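# Morora's new wheel loader wants to be liked, and mostly is

Morora has put its new mid-size wheel loader on sale, two years after first hinting at it and one year after the hints became embarrassing. The machine is called the Holtar 255, it was shown to dealers and a handful of trade reporters at the company's proving ground at Bredovance, and it replaces a loader so old that several of the dealers present had learned to drive on one.

The name suggests 255 horsepower. It has 10 fewer. Morora's explanation is that the number is a "series designation", a phrase that has covered a great many sins in this industry, and that the engine was detuned late in development to bring fuel use down. Owners of the outgoing loader will find they still have more power than before, and more of it low down, where a loader driver wants it.
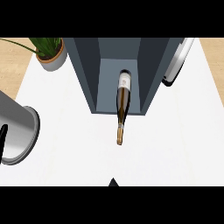
**By our plant and machinery correspondent**
*June 11, 2025*

The main news is the transmission. The old loader had a four-speed box that changed gear with the subtlety of a dropped toolbox. The Holtar has a stepless unit, built in-house, which lets the driver creep towards a lorry with one foot while keeping the bucket moving at full speed. Other makers have offered this sort of thing for years, and Morora's people were good enough not to pretend otherwise. They had, they said, been waiting for it to become reliable. One dealer behind me muttered that they had been waiting for it to become cheap.

On the gravel loop at Bredovance it worked well. Pull-away up the steep ramp with a full bucket was smooth, and the machine held itself on the slope without a touch of the brake. Reversing off the pile was less happy. There is a pause between asking for reverse and getting it, long enough to wonder whether you asked properly, and drivers on short truck-loading cycles will notice it several hundred times a day. The engineers know. A software change is promised before the first customer machines go out, and a software change is also how most of the other complaints raised during the afternoon are going to be dealt with.

## The cab

It is a good cab. The step is lower, the door opens wide enough for a person in a winter coat, and the front pillars have been thinned so that you can see both corners of the bucket without leaning. The seat is heated and air-sprung. The old machine's heater, remembered by everyone for having two settings, off and toast, has been replaced by proper climate control with vents that point at the driver instead of the door.

The steering wheel remains, though a joystick is on the options list. The big screen is standard and shows payload, tyre pressures, fuel use and a driver score out of 100. I scored 61. The screen advised me to "consider smoother inputs" while I was parking.

Payload weighing is the feature the sales team talked about most. It weighs each bucket on the lift, keeps a running total for the lorry and tells you when the next scoop will put it over the limit. In the demonstration it agreed closely with the weighbridge on dry sand and rather less closely on wet clay, half of which had decided to stay in the bucket. There is a button to zero it between loads, and the instructor recommended using it often.

## What it can lift, and what it can't

Two boom lengths are offered. The standard one is meant for quarries and yards, and the long one for people feeding hoppers or loading high-sided trailers. Buyers of the long boom give up a fair slice of tipping load for the extra reach, and Morora will sell them a heavier counterweight to get some of it back. The counterweight adds 388 kg and hangs out behind far enough to have its own painted warning stripes. I watched one find a marker cone with it in the first five minutes, to general satisfaction.

The quick coupler is new and will not take the old attachments without an adapter. This did not go down well. Anyone with a shed full of forks, grabs and sweepers gathered over the past 15 years will want to price the adapter before signing anything, and when I asked for that price I was told it was "being finalised". It was also being finalised in April, when a brochure for the attachments first went round.
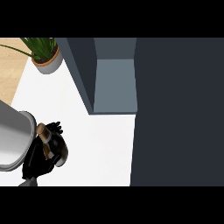

Servicing is better. The bonnet tilts in one piece on an electric motor, with a hand pump for the day the motor gives up, and the filters all sit on the left side at a height where you can reach them from the ground. Greasing points on the loader linkage have been brought together in two banks. Oil changes have been stretched, and the radiator fan reverses to blow the dust out, either on a timer or whenever the driver feels like startling someone standing behind the machine.

The old loader's battery box, which could only be reached by a child or a very committed adult, has moved to a locker beside the steps. This drew the nearest thing to applause all day.

## The parts question

Dealers spent most of the question session on spares, with good reason. Morora's last big launch, the Catacutan telehandler, was a decent machine that passed much of its first winter waiting for hoses. The company says it has learned from that. It has stocked 1,651 separate part numbers for the Holtar ahead of the first deliveries, a figure that appeared on a slide, then on another slide, and finally on the paper cup my coffee came in.

Whether those are the right part numbers is something only a cold month and a busy yard will show. Dealers asked how many would be held locally and how many in the central store at Bredovance, and the answer was a map with some arrows on it. Asked again, the company said that filters, hoses, sensors and cutting edges would be kept by every main dealer, and that everything larger would travel overnight. Somebody asked what overnight meant for the islands. There was a further slide.

The warranty runs for two years with no limit on hours, or three years if the machine is serviced by a dealer and left connected to Morora's monitoring system. That system is free for the first year, after which there is a subscription. Let it lapse and the driver score goes, as does the remote fault reading, though the weighing system carries on regardless. Dealers had evidently been told to stress that last bit, and it came up four times before lunch.

## Price and timing

There isn't a list price yet. Dealers were given a range in confidence and most had shared it by the time the tea arrived, and if they have it right the Holtar will cost noticeably more than the loader it replaces and a shade less than the machines it is aimed at. The stepless gearbox is standard on all versions. The joystick, ride control, rear camera upgrade and automatic greasing are extra, and the demonstration machines had the lot, so anybody going by my account of the ride should bear in mind that I was enjoying several thousand pounds' worth of boxes ticked. Ride control in particular is worth having. With it switched off, the empty machine nods along a rough haul road like someone agreeing with a bore.

Orders open next month. The first machines are due with hire firms and a few favoured quarries in the autumn, and general deliveries follow early next year. The old loader stays in the catalogue until stocks run out, and I'm told there has been a small rush on it from owners who like the coupler they have and would prefer not to be marked out of 100.

An electric version was mentioned once, on the final slide, with a picture of a leaf and no date.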